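Workshop notebook, Sarndale kitchen table
Friday, September

Started at 9:15. Kettle had already been on for tea so I moved it back against the wall before doing anything else.

Job for the morning was the chopstick holder and what goes in it. We have been putting chopsticks back any which way since the Prutton order came in and I wanted to settle how many the holder takes comfortably, how they should stand, and whether the spoons live with them or stay flat on the cloth. Orvokki wants an answer before she writes up the tableware page for Fawzy.

The holder is the brown wooden one, sample 19 on the list. Slats across the front, strip down the middle, tall back piece. I like it better than sample 17, which tipped when loaded on one side. This one has a wider foot. I weighed it at 171 g with nothing in it and 529 g with the full lot of chopsticks.

Cloth is the pink one with the deer. Flurina asked me to use the plain canvas next time because the print makes it hard to find a dropped chopstick. She has a point with the thin ones. But the canvas is still in the wash and the pink was ironed once in its life, so the folds are what they are. I pulled the front edge down over the table corner and left it.

Order of work:

Took all chopsticks out and laid them on the cloth in two bundles, narrow ends all one way.
Wiped the slats and the inside of the holder with a damp cloth, then a dry one. There was grit in the bottom of the left compartment, probably rice.
Put them back one at a time, thick end down for the first run.
Took everything out again and did it with the two compartments filled evenly.
Spoons moved to the right side of the table and kept there all morning.
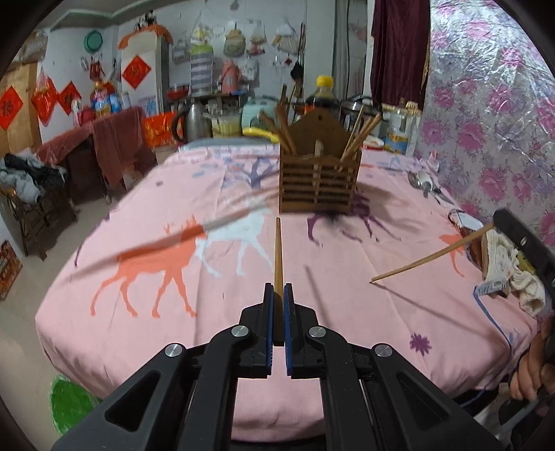
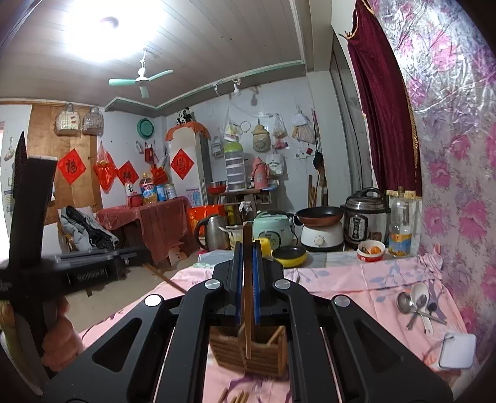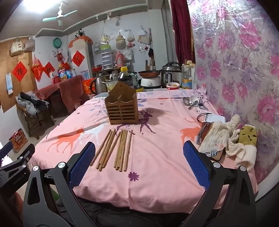
Flurina Schnyder

First run, thick end down. The chopsticks lean. Left compartment leans left, right compartment leans right, and once each side has a good handful in it they fan out past the edges of the holder. It looks fine on a table but on the shelf at Pluverden there is a jar on each side and they will knock it. I tried pushing them upright and they go straight back.

Second run, same number each side. Leans less at the start and the same by the end. So the count per side matters less than how far down the thick ends seat. If the first few go in crooked, everything after them follows. I took the crooked ones out and reseated them and got maybe a finger's width back.

Did not try narrow end down. Orvokki is against it on the grounds that the eating end should never be in the bottom where the grit collects, and having seen the grit I agree. Crossing that off the list for good.

Drying. I washed one bundle at 10:40 and stood it in the left compartment straight from the towel. By noon the tops were dry and the bottoms were still damp to the finger. The other bundle I left lying flat on a towel on the draining board over the same time and those were dry all over. Suggest: dry flat first, holder after. This should go on the card that ships with it. The present card says nothing about drying.

The small hole in the back panel. We had a discussion about what it is for. My guess is hanging the holder on a nail, in which case the full weight is what counts and a thin nail will not do. I hung it empty from a cup hook for an hour with no trouble. Loaded, it swung forward at the bottom and I took it down. Not going to recommend hanging it loaded.

Spoons. They do not belong in this holder. The metal ones with the dark handles will stand up in it, but the bowls sit so high that the whole thing gets top heavy, and the ladle catches on the chopsticks whenever you lift it. Lying on the cloth they take up a strip of table and get in the way of bowls. I think they need the shallow tray from the Prutton box, item 501, which is still sealed. Will open it Monday if nobody objects.

Counter. While the chopsticks were drying I went through what is standing out. The kettle stays. The rice cooker stays because it is used daily. The hot plate could go under the counter, but then the frying pan needs a home too and the low cupboard is full. Left both. The pressure cooker is heavy and I am not moving it alone. The cooking oil should be further from anything that heats up. Somebody please agree a place for it, I have now moved it three times this month and it comes back.

The flowered wallpaper beside the table wipes clean with a damp sponge. I did the stretch behind the yellow cloth, where there were splashes. Did not use soap.

Things to buy or find:

A second holder, same kind, so the two bundles can be split over two and stop leaning so much.
A tray for spoons if 501 turns out too long for the shelf.
Felt dots for under the holder. It slides on the bare table, though not on the cloth.
String tags. The ones we have come loose.

Two chopsticks have splinters near the thick end. I sanded one with the fine paper and it came up all right. The other is split along the grain and I put it aside for stirring paint. The set is one short of even now, so there is an odd one. Please do not throw it out, I will match it from the spares drawer.

Orvokki came by at 2:00 and loaded the holder her own way, which is to take the whole bundle in one fist, tap it level on the table and drop it in. Quicker than mine and it leaned no worse. We timed neither. She thinks the card should just show that, with one line of text under it. I would still keep the drying note.

Left for next time: repeat on plain canvas, try with the short children's chopsticks, weigh the ladle, ask Fawzy whether their shelf is deeper than the one at Pluverden.

Table cleared at 3:30 apart from the holder. Towel and yellow cloth in the wash.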